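Student project report: small boat day trips out of Beltard, can a two-boat outfit fill its weekdays?

Course project, spring term. Draft 2, with comments worked in.

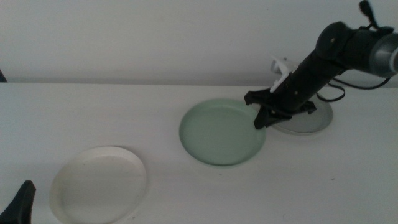
Mostafa El Ouafi thought the question was too wide and that I should stick to weekdays, weekends sell themselves, and anyway a term isn't long enough to do both. Fair. So weekdays it is, Monday to Friday, and Sunday only shows up where I need something to compare against.

What I looked at

Indby is a small charter business in the harbor at Beltard. Two boats. The bigger one takes 18 guests, the smaller one is for families and couples and does mostly the short loop out to the lighthouse and back. They do birthdays, company outings, sunset trips, sometimes a proposal. Skipper always included, nobody rents the boat bare. In the summer the weekends are full weeks ahead. Weekdays the boats mostly sit there, and the berth costs the same either way.

The owner let me see the booking book for last season (names covered) and let me stand at the ticket hut with a clipboard. In return I promised a copy of this report and not to print the income figures. So no income figures.

Method

Three parts. Booking book first. Typed every booking into a spreadsheet: day of the week, hour of departure, which boat, type of trip, how far ahead it was booked. 711 bookings all together. Took much longer than planned, the handwriting changes in midsummer when the seasonal staff come in and after that the "type of trip" column is half empty. Where it was empty I put "unknown" and left it out of the charts by type but kept it in the charts by day.

Second part, a short paper survey, handed out at the hut, at the bus station and at the campground in Tridbridge. 600 forms printed. Many never came back, mainly the campground ones, where I left a stack at the front desk and I think they just got used as scrap paper. The hut ones were much better because people were standing in line anyway.

Third, talks with the people who run things. Indby's owner, the harbor office, the woman at the campground desk, and Metwally, the bakery-and-catering place that makes the food for the larger trips. Notes by hand, no recording.

What the booking book says

Weekday trips are booked late. Most of them the day before or the same morning. Weekend trips are the opposite, people plan those. This matters since the website won't take a booking less than two days ahead. You have to phone. And the phone is on the boat, with the skipper, who is steering. Calls go to voicemail and I doubt anyone planning a same-day trip waits around for a call back.

Company outings are the one weekday thing booked early. They cluster on Thursdays, which I had not expected, I would have guessed Friday. The owner says companies don't want to eat into people's Friday afternoon. Late spring and early fall, hardly any in the middle of summer.

Morning departures do badly on both boats every day of the week. The 10 o'clock slot could go and almost noone would miss it. Late afternoon does well. Sunset does best, but there is only one sunset per day and both boats go out for it, so on a slow Tuesday they are sort of competing with each other.

What the survey says

Caution here, the people at the hut had already decided to come to the harbor so they're not a fair picture of everyone.

Price came up, but less than I thought it would. The bigger complaint was not knowing what you get. Is there food. Is there a bathroom. Can you swim off the boat. Can kids come. Can you bring your own cake. All of this is allowed or available and none of it is on the website, it's on a laminated sheet inside the hut window, and when the hut is closed the shutter covers it.

Second thing was seats. Couples and single travelers don't want to pay for a whole boat. They would buy a seat on a shared trip. Indby doesn't sell single seats at all. Several people wrote this in the margin without being asked, which I take seriously because there wasn't even a question on it. (There should have been. My mistake, I wrote the form in one evening.)

Third, getting there. Campground people don't have an easy bus back after a sunset trip. Last bus to Tridbridge leaves before the boat is in. If they don't have a car they just can't do it, whatever the price.

Talks

Harbor office: no objection to shared trips, same passenger rules apply, the list of names has to be handed in before leaving. Fuel dock closes early on weekdays outside the high season, so a late add-on trip needs the tank filled beforehand. I wouldn't have known this from a desk.

Metwally: they need a day's notice for a full menu. For same-day bookings they could do a simpler box, sandwiches and fruit, if the order comes in before noon. They already make those for hikers. Nobody from Indby has asked, apparently. The owner of Indby said he assumed they wouldn't want to. So that's one phone call.

Campground: would hang up a poster and take bookings at the desk for a small cut. They do it already for the bike rental. Wants something in writing.

Indby: open to shared seats but worried. If four people turn up for a boat meant for eighteen it costs more to go out than to stay in. And if you cancel you have four angry people on the dock. He tried something like it years ago, on the smaller boat, with a chalkboard, and gave up after a month. I asked if he still had records from that, no.

Suggestions

1. Shared-seat trips on the smaller boat, two weekdays only to start. Tuesday and Wednesday, these are the emptiest. Late afternoon so the sunset slot stays private. Set a minimum number of seats and say it clearly up front, with a fixed hour when people get a yes or no by text.

2. Same-day booking online until noon. The owner's cousin built the site and says the two-day limit is a setting. Noon also fits with the food boxes.

3. Drop the 10 o'clock on weekdays. Keep it for groups who ask.

4. Put the laminated sheet on the website. Word for word is fine.

5. Written offer to the campground, with a late afternoon trip that gets in before the last bus. Check the bus times again in April when the new schedule comes out, they move it every year.

6. Forward the phone to somebody on land during trips.

I ranked these by effort first and then changed my mind, now they're in the order I would try them. Well, 4 costs nothing so do it tomorrow.

What I couldn't find out

Weather. The book doesn't say why a trip was canceled, only a line through it. Some of the weak weekdays could just be wind. I tried matching with old forecasts but gave up, the nearest station is inland and not much use for the bay.

Also don't know how many people called and got the voicemail. That is probably the most important number in the whole project and it doesn't exist. The phone keeps a list of missed calls but only recent ones, and the season was long over when I started.

One season only. Last summer had the road works on the coast road for weeks and everyone I spoke to blamed something on them.

And I didn't talk to the other charter company across the harbor. Wrote twice, no answer. Their prices are on a board so I copied those, see the table in appendix B. Appendix A is the blank survey form, C is the list of spreadsheet columns and what I meant by each one.

If someone takes this on next year: start with the phone. Get the owner to keep a tally sheet by the wheel from the first week. Put the seat question on the form. Don't leave forms at a front desk and beleive they'll be handed out. Bring a jacket, the hut faces the water.

Thanks to the owner and both skippers, and to Metwally for the coffee. Comments in the margins of draft 1 were Mostafa's, I took most of them.

Last updated: April

Contact: project desk, room 2 | Copyright the author, all rights reserved | Back to top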